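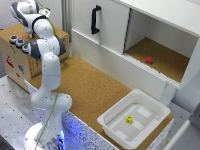

White tray on the cork top, with the yellow cube in it. Button box to the left.

From: Manikandan Pai
To: limlow-makers list
Subject: Re: Cork worktop and trays, what did you use?

Hello Thirumalai,

Answers to your questions below. The picture at the top shows the end of the bench with one of the trays on it.

Thirumalai Shenoy wrote:
> I am redoing the top of my bench in March and was thinking of cork.
> Does it mark badly? Do small parts slide about on it? Also, what are
> the trays you mentioned at the last meeting, and is the button box
> still the cardboard one?
> My top is 1,000 mm by 700 mm if that makes a difference to the
> answer.

The cork is the fine speckled sort, from Hayes. I glued it down with contact adhesive and put a roller over it. It does mark if you drag something sharp across it, but small dents mostly come out with a damp cloth left on overnight. Parts stay where you put them much better than on my old painted top. I would not solder on it. I keep a perforated metal plate at the left-hand side for anything I don't want to put on the cork.

For 1,000 by 700 you would want one sheet with a bit to trim. Let it lie flat indoors for 2 days before you cut it. Mine had been rolled and I was too quick with it, so one corner lifted and had to be done again.

The front edge is a separate panel, speckled white and dark. I did that last. If you leave the cork edge bare it crumbles where your sleeves rub on it.

The trays are white plastic with sloping sides and a flat bottom. I got them from Fluver in a box of 16, which is more than I need, so you are welcome to some. The slope makes it easy to get a small cube or a die out with your fingers. Dice also stay in when you roll them.

Yes, the button box is still cardboard, with the red, blue and green buttons near the top edge and a cork-coloured top. The stickers and drawing are still on the front too. I did price up a proper enclosure from Kisix but the cardboard is holding up, so I have left it.

If you want to try the cork first I have an offcut you can have. I am in most evenings after six.

Regards,
Manikandan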